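About Us

Wustow Comics is a mail-order comic shop and back-issue dealer. We sell superhero titles, European albums, small-press books and the bags, boards and boxes to keep them in.

The shop was started by Saulius Lukoševičius, who had been selling duplicates from his own collection at weekend fairs. The first catalog was a stapled price list with 328 back issues on it, most of them team books and crossover tie-ins from the eighties and nineties. It went out one February and sold down to the last long box by spring. He rented a storage unit, then a proper space with a door and a counter, and gave up the fairs.

There are 4 of us now. Saulius does the buying and grading. The rest of us look after subscriptions, packing and the website. We all read what we sell, though we don't agree on much of it.

What we carry

New releases come in every week and go out to subscribers first. We keep 507 pull lists at the moment. If you follow a big event, tell us whether you want the main series only or every tie-in as well — some of those stories run through a dozen titles, and we would sooner ask than guess.

Imported albums come through Wullimport. Our short boxes and dividers are made by Jakmont and we use the same ones on our own shelves. We also stock the full Pētersons line of small-press fantasy comics, including the black-and-white issues that were never collected.
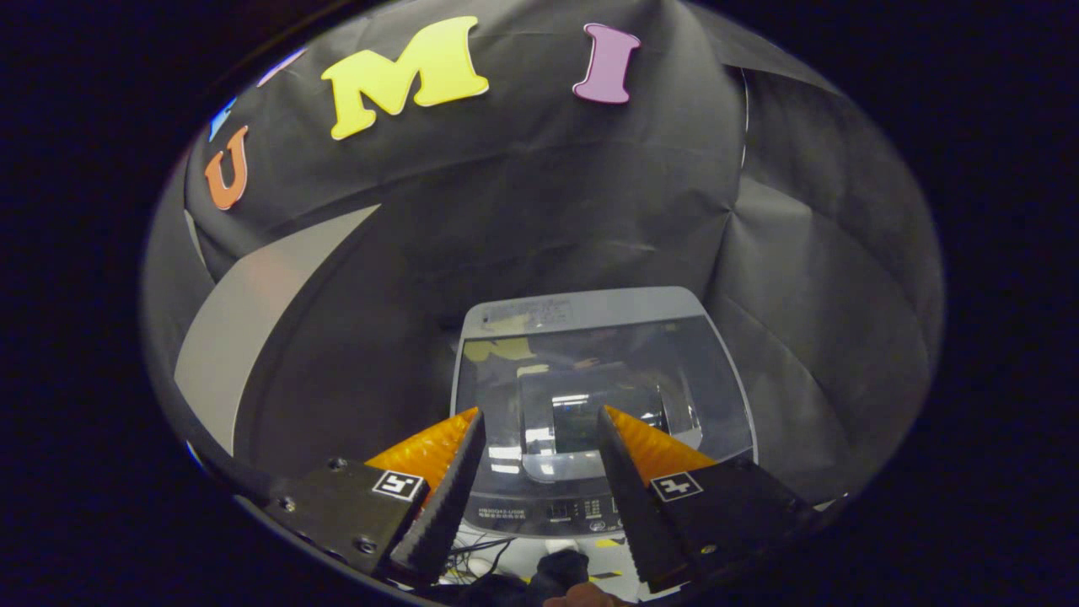

Back issues are graded by hand under a daylight lamp. We grade on the strict side and list every spine tick, crease and stamp. If a book arrives and you think we got the grade wrong, send it back within 30 days for a full refund.

Selling to us

We buy single books and whole collections. Send a list by email with titles, issue numbers and a few notes on condition. The largest collection we have taken in was 1143 comics, and it took most of a month to sort. Offers are made in writing and you are free to turn them down.

Last updated 2 August 2020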